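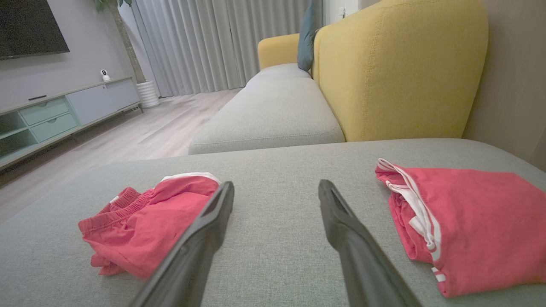 Page last changed: February

About Fondelora

Fondelora is a residential laundry and folding service. We collect clothing from homes, sort it, wash it, fold it and return it to the room it came from. The company was set up by two former hotel laundry supervisors and now works from a single building on Irkeo Street, with a smaller sorting room at the back of the Jila depot.

What we handle

Most of our work is everyday clothing: T-shirts, shorts, socks, school sportswear, towels and bed linen. We do not take leather, fur or anything marked dry clean only. The current client list stands at 294 households. In the last full year we processed 2789 orders, with an order defined as one collection and one return.

In-home folding

Clients who have their own washer and dryer can book folding only. In that case the work is done in the client's living room or bedroom, on whatever flat surface is free. A sofa seat is the most common choice. It is deep enough for one folded garment beside one that is still bunched up, as with the two red pieces on the gray cushion at the top of this page. On woven upholstery we lay garments down and lift them again without dragging, and we keep zippers face up.

Folding standard

Shorts are folded once lengthwise with the side seams together, then in half toward the waistband. An elastic waistband is pulled flat first, as a gathered one makes the stack lean. Drawstrings are laid on top or tucked inside, according to the client's card. Where a garment has stripes down the side, the stripes go to the outside edge so that the item can be identified in a drawer without unfolding it. Stack height is limited to 18 centimeters.

The full standard is called Lukáč, after the street where the first version was written. It has 127 entries, listed by garment type, and a printed copy goes to each new client.

Putting away

Folded clothing is put in the drawers or on the shelves named on the client's card. If no place is named, stacks are left on the sofa or bed, with the heaviest items at the bottom. Throw pillows and blankets stay where they were found.

Hours and bookings

Collections start at 7:30 a.m. and the last return leaves the building at 6 p.m. Folding visits are booked in blocks of up to two hours. Changes to a client's card are made at the Irkeo Street desk or by phone and apply from the next order.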